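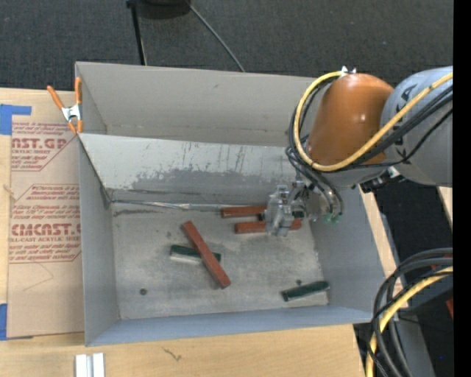
What rules do you lot follow for bin picking cells in a shared workshop?

Posted by Bjartur Brynjólfsdóttir
Tuesday, January 21, 2020

Hi all, I look after a small arm cell at our makerspace in Hirstead. The job is simple enough, it picks blocks out of an open metal bin and we log every attempt in a program called Oltia. We do batches of 1,000 picks, and the last one had 561 clean ones, so there's plenty of room to improve, but that's not what I'm asking about.

I've been told to write up house rules before more people get access. So far I have "one person on the stop button" and "no hands in the bin", and then I sort of ran out. We hold the bin still with a spring clamp on its rim and put tape down on the bench, and I can't work out if that sort of thing belongs in the rules or if I'm being fussy. Also, do I need a proper fence? The arm runs slow but it's a real industrial one, not one of the soft little desktop jobs. Any pointers welcome, I'm the only one here who has read any of the standards and I only got halfway.

Leonidas Alexiou

Not fussy at all! I'd put the clamp in. If the bin shifts a centimetre everybody blames the software and you lose an afternoon (ask me about my August). I'd go further and say a spring clamp is fine for slow picking but it isn't a fixture, so give it a wiggle at the start of every session and write down that you did.

On the fence - the one to finish reading is ISO 10218, both parts, and then ISO/TS 15066 if you're thinking of letting people stand near it while it moves. The thing I took from them is that you do the risk assessment on the whole cell, meaning the arm, the gripper, whatever it's carrying and the bin. A slow arm can still squash a hand against a metal wall. For an ordinary industrial arm I wouldn't have anyone inside its reach under power without a proper safeguard, full stop. Reduced speed for teaching, pendant in your hand, and the enabling switch never taped down (I have seen it).

Other stuff on our sheet at Pinheiro:

Lock out power and air before you clear a jam, even a silly one.
Check the hoses and cables through the full wrist rotation. Ours rubbed through on the gripper side after 17 days because we'd only ever tested it in one pose.
Keep the bench clear of offcuts and sheet stock inside the reach. We're terrible at this one.
Whoever resets the blocks says "hands in" and "hands out" aloud, and the person with the pendant says it back.

Also have a look at where the blocks end up. Ours love to cross over each other or slide in next to a wall, and that's when people get tempted to reach in and nudge one. Put in the rules that a bad pile counts as a failed pick and you carry on. Takes the temptation away and your numbers are more truthful too.

Do get someone qualified to sign off the assessment, though. I'm a keen amateur with a laminator.

ultura_fan2

just get a light curtain, we put an Ultura one in and never thought about it again

Leonidas Alexiou

Please do think about it again, haha. The distance from the curtain to the arm has to match how long the arm takes to stop, and that changes with speed and load. ISO 13855 has the sums. We measured ours and had to shift the curtain back.

Bjartur Brynjólfsdóttir

Thanks both, this is heaps to go on. I'm nicking the "hands in, hands out" call and the bad pile rule, and the bench is getting a tidy tonight. Nobody gets a key until I've had the assessment looked at.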